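Household Practice 1, Unit 6: The Sink Area

Handout for the second half of the course. Bring it to the practice session. Prepared by Notburga Baumgartner.

6.1 What the unit covers

This unit deals with washing dishes by hand in a shared kitchen: how the sink area is laid out, in what order the pieces are washed, and where they go afterward. Dishwashers were covered in Unit 5 and will not come up again until the review in July.

Read the section on rinsing before class. Most of the questions on last term's worksheets were about rinsing, and most of them were answered in the reading.

6.2 Sinks with one basin and with two

A single basin means that washing and rinsing share the same space. Either you fill a dishpan and set it inside the basin, or you wash everything first, drain the basin and then rinse. Both work. The dishpan uses less water.

With two basins the usual plan is to wash in one and rinse in the other. When the basins are the same size it doesn't matter which is which, and people go by habit. Right-handed students tend to hold the sponge in the right hand and pass the piece to the left, so they like the wash basin on the right and the rack on the left. Left-handed students may want it the other way around. Try both before you settle.

When the basins differ in size, the choice depends on what you are washing. A roasting pan needs the large basin. For cups, glasses and small bowls the small basin is enough, and the large one is free for a rack.

6.3 Racks

There are three places to put a rack: on the counter with a tray under it, on a shelf above the sink, or inside a basin. The counter rack holds the most but takes up work space, and the tray has to be emptied and scrubbed. The shelf rack is common in small apartments. A rack inside the basin drips straight into the sink and needs no tray, but you lose the use of that basin while it is there.

A sink with unequal basins suits the third arrangement well – the wire rack goes in the large left basin, and the faucet serves the small one on the right.

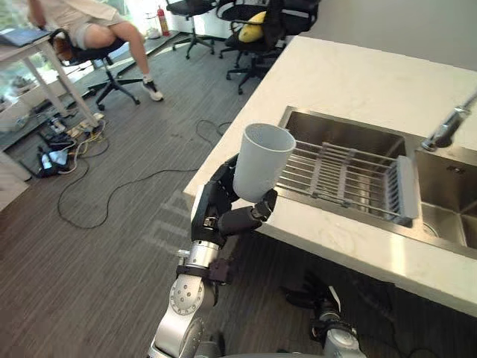 Page 32

Cups are the first thing we practice on. A plain cylindrical cup has no handle to catch on the rods and no corners to clean, so it is a fair test of how you use the space. Hold it low on the body, with the thumb on one side and the fingers behind, and keep your hand away from the rim. The rim is where the next person drinks.

Carry the cup over the basin and keep it there. Drips that fall on the counter run along the front edge and end up on the floor or on your shoes. On a stone or stone-look counter with a rounded front they run off faster than you expect.

6.4 Order of washing

Glasses and cups first, then flatware, then plates and bowls, then serving dishes, and pots and pans last. Change the water when it turns gray or when the suds are gone. Greasy pieces should be wiped with a paper towel before they go near the water.

The Pleter reader gives a different order, with flatware first. Follow the handout for the practice session. Either order is accepted on the written worksheet as long as pans come last.

6.5 Rinsing and draining

Rinse under running water, inside first, then the outside, then the rim. Let the cup drain for a moment over the basin before you put it in the rack. Cups go in upside down, tilted a little so that water doesn't collect in the hollow of the base. Leave a gap between pieces. Two cups pushed together stay damp where they touch.

Air drying is preferred. If you need the rack again right away, dry with a clean towel and hang the towel up open – a bunched towel won't be dry by the next session.

6.6 Closing the sink

Empty the rack, lift it out and rinse both sides. Clear the drain of scraps by hand and put them in the trash. Wipe the basins, then the faucet, then the counter from the back toward the front edge. The sponge is rinsed, squeezed and stood on its side.

For next time

Reading: Nigatu, chapter on kitchen textiles. Pikov is optional and covers much the same ground.

Worksheet 6 is due Sun 8 June through the Plurkana page. Late worksheets lose one point per day. Answer in full sentences, and for question 4 draw your own sink from above, marking where the rack stands and which basin you rinse in.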